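May 11, 2024

I finished the second season of Plallholm last night and I have so many feelings that I'm typing this before I've even had breakfast. If you haven't started it yet, go start it! I'll keep the first half of this safe and warn you before the spoilers.

Quick recap for anyone who drifted off after season one (I get it, the ferry episodes were slow): Denus is still running the harbor office, her brother is still missing, and the island has 118 people on it, every one of whom seems to be lying to her. What changed is the pace. Season one took four episodes to get her out of that office. This time she's on the ice by the end of the cold open, and the music drops out completely, and I yelled at my TV.
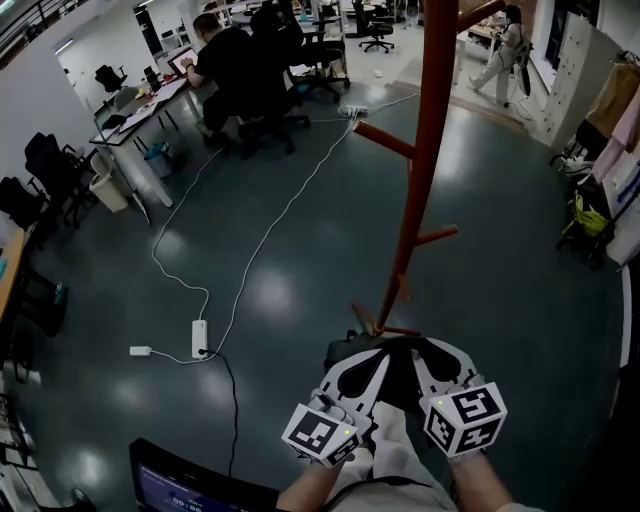

The orange-red coat stand, hooks and all.

OK, spoilers from here on.

I did not see the Fahmy twist coming. I had him down as the nice doctor who would get killed off around episode five, and instead he's been writing the letters since the pilot? I went back and rewatched the clinic scene, and he's folding an envelope in the background the whole time. It was right there! Loubna Slaoui texted me "TOLD YOU" in capitals at midnight, and I have to admit she called it back when we were watching the first season together.

The finale runs 20 minutes longer than the others and earns nearly all of it. I could have lived without the dream sequence. But that last conversation in the boathouse, with the two of them splitting an orange and not talking about the brother at all, is the best thing the show has done.

No word on a third season yet. In the meantime I'm going to try Skinside, which has the same writers and starts in June. The trailer looks gross in a good way. Tell me in the comments if you caught the envelope the first time around, and please don't spoil the bonus episode, I'm saving it.

We use cookies to improve your experience on this site. By continuing to browse, you agree to our cookie policy. Accept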